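Unit 3: Brake Fluid Inspection and Replacement
Stedow Technical Institute, Light Vehicle Service Program

Brake fluid absorbs moisture from the air throughout its service life. As the water content rises, the boiling point of the fluid falls, and hard braking can then produce vapor in the lines. Vapor compresses. The driver feels this as a soft or sinking pedal.

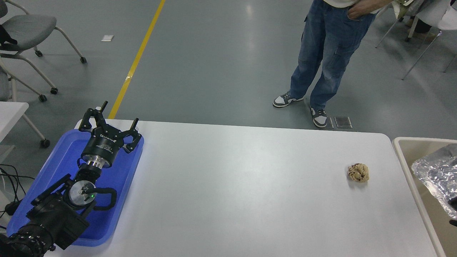 Boyang Han
Instructor, Brake and Chassis Systems

Students are expected to have read the Unit 2 notes on hydraulic circuits before attending the shop session. Safety glasses and nitrile gloves are required at all times. Fluid spilled on paint must be rinsed off with water immediately.

Inspection

Check the reservoir level against the marks on its side. A low level may indicate worn pads or a leak, and the cause must be found before fluid is added. Color alone is a poor guide to condition. Use the test meter, and record any reading of 3 percent water or higher as a failure on the job sheet.

Use only the fluid grade printed on the reservoir cap. DOT 5 is silicone based and must never be mixed with DOT 3 or DOT 4. Discard any container that has been left open.

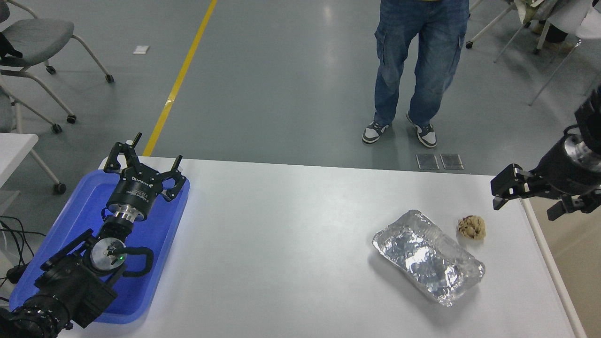
Bleeding Procedure (Two-Person Method)

1. Remove old fluid from the reservoir with a syringe and refill to the upper mark.
2. Begin at the wheel specified in the service manual.
3. Fit a clear hose to the bleeder screw, with its free end submerged in clean fluid in a 500 ml bottle.
4. Have your partner press the pedal slowly and hold it down. Open the screw, then close it before the pedal is released.
5. Repeat until the fluid runs clear and free of bubbles. Top up the reservoir often.
6. Tighten the screw to specification and replace the dust cap.

The written quiz on this unit carries 20 points. Job sheets are due at the end of the shop session.

Comments (2)

Doolan: Does the starting wheel change on cars with diagonal circuits?

Boyang Han: It may. Follow the manual for the vehicle in your bay.

Contact the program office | © Stedow Technical Institute | Back to top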